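Las pilas usadas ya tienen su sitio en Pranton: cajas transparentes y 2 viernos de plazo

PRANTON, 25 ene 2019 – Cambio pequeño pero muy esperado. El punto de recogida de pilas de la calle Fistcombe deja atrás el bidón gris de toda la vida y pasa a los recipientes transparentes. Se acabó meter la mano a ciegas. La medida arranca ya y se revisará en octubre, con los datos de todo el periodo delante.

El bidón llevaba años en la entrada del taller de reparaciones Calimlim. Era hondo, pesado, y la gente echaba de todo: pilas de botón, mecheros, bombillas, un mando a distancia entero con su tapa pegada con celo. Al vaciarlo había que separar a mano y en el suelo. El taller pidió otra solución y la ha conseguido después de bastante papeleo.

En el último vaciado salieron 68 kilos. Una parte no eran pilas.

«Con el bidón no sabías lo que tenías hasta que lo volcabas», cuenta Ville Vainio, encargado del punto. «Ahora lo miras desde fuera y ya está. Si alguien ha echado un mechero lo ves y lo sacas antes de que quede debajo de todo lo demás.»

El sistema es sencillo. Recipientes bajos, de paredes transparentes, sobre una mesa oscura. Las pilas se dejan en el fondo, tumbadas, sin amontonar. Cuando el fondo está cubierto se pasa el contenido a los bidones homologados del almacén Dreneck, que no están a la vista del público, y se vuelve a empezar.

Coste para las arcas municipales: 700 euros, recipientes y mesa incluidos. El bidón viejo se queda en el almacén, de reserva. La concejalía no descarta llevar la misma idea al mercado y a la biblioteca, aunque de momento no hay fecha ni presupuesto para ninguno de los dos.

Qué se puede dejar y qué no

Se admiten las pilas cilíndricas corrientes, las de linterna, juguete, reloj de pared o mando. Vale cualquier marca. Las de botón van aparte, en el bote pequeño del mostrador, hay que pedirlo. Las baterías de móvil, de portátil y de patinete no se dejan en la mesa en ningún caso: se entregan en mano y el taller las guarda por separado. Las de coche, al punto limpio de la carretera, como hasta ahora.

Tampoco bombillas. Tampoco cargadores. Los mecheros, por favor, no.

Si una pila está hinchada o ha perdido líquido se trae en una bolsa cerrada y se avisa al llegar. Las de litio y las de 9 voltios, con un trozo de cinta en los polos. En el mostrador hay un rollo para quien se haya olvidado.

Una duda que se repite mucho, según el taller: no hace falta comprobar si están gastadas del todo. Si ya no sirven en casa, se traen. Y no hace falta comprar nada ni dejar nombre.

Los vecinos, divididos (un poco)

Opiniones para todos los gustos en la cola de ayer. A una clienta habitual le parece bien, «por fin se ve algo». Otro vecino echa de menos el bidón: traía la bolsa entera, la volcaba y se marchaba. Ahora tiene que ir dejándolas en su sitio y dice que tarda. El taller reconoce que lleva más tiempo y pide paciencia las primeras semanas.

Hubo también quejas por el horario, que no cambia. Mañanas de diez a una y tardes de cinco a siete, cerrado los festivos. Quien no pueda ir a esas horas tiene el contenedor del aparcamiento, que sigue funcionando con bidón y con los problemas de siempre.

El objetivo que se ha puesto el municipio para este año es recoger 3,000 pilas solo en este punto. El recuento lo llevará el propio taller, en una hoja junto a la caja, y el total se colgará en el tablón municipal. Vainio cree que se llegará sin apuros. «Hay cajones en este pueblo que no se han abierto en mucho tiempo», dice.

También habrá visita para los colegios. Está hablado con los dos centros, falta cerrar los turnos. Los alumnos traerán las pilas de casa y verán cómo se separan, y despues pasarán por el taller a ver reparar una radio. La actividad es gratuita y las familias recibirán la hoja de autorización a través del tutor. 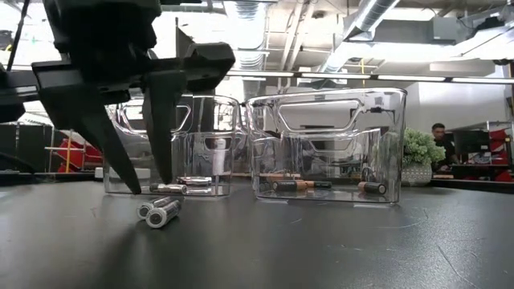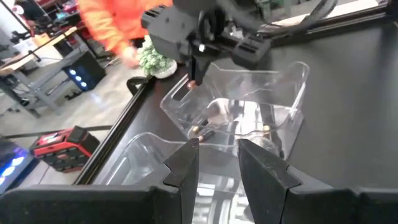
La separación por aspecto es lo siguiente que quiere probar el taller. La norma manda todas las cilíndricas al mismo bidón homologado, así que no es obligatorio, pero ayuda a revisar lo que entra antes del traslado. Hay pilas plateadas de arriba abajo, como las tres que se ven en el fondo del recipiente de la primera foto, y otras de cuerpo oscuro con los extremos dorados o de color latón, como las dos de la segunda. Mezcladas en el bidón antiguo no había quien las distinguiera, con la suciedad y la poca luz del fondo. El color no dice si una pila es recargable o no, eso hay que leerlo en la etiqueta, y el taller insiste en ello porque hay quien tira recargables que todavía tienen vida por delante.

Lo que sí pide Vainio es que no se pongan tapas ni cartones encima de los recipientes. Ya ha pasado: alguien dejó un folleto y detrás vinieron otros cuantos. La mesa es solo para pilas. Los folletos, en el expositor de la puerta.

El almacén Dreneck pasará a retirar los bidones llenos cuando el taller avise, sin calendario fijo. Antes la recogida iba por fechas y más de una vez el camión vino para llevarse medio bidón. De allí salen hacia la planta de tratamiento, con el resto de puntos de la comarca.

Para consultas, en el mostrador del taller o en la ventanilla de medio ambiente del ayuntamiento, planta baja. Por telefono no se atienden dudas sobre baterías de patinete, hay que ir en persona y sin la batería, para que indiquen primero cómo transportarla.

Corrección: en una versión anterior del titular y de esta noticia se decía que el punto de recogida estaba en la plaza. Está en la calle Fistcombe, entrada por el taller. El plazo de 2 viernos (léase inviernos) se refiere a la duración del acuerdo con Calimlim, prorrogable si las dos partes quieren.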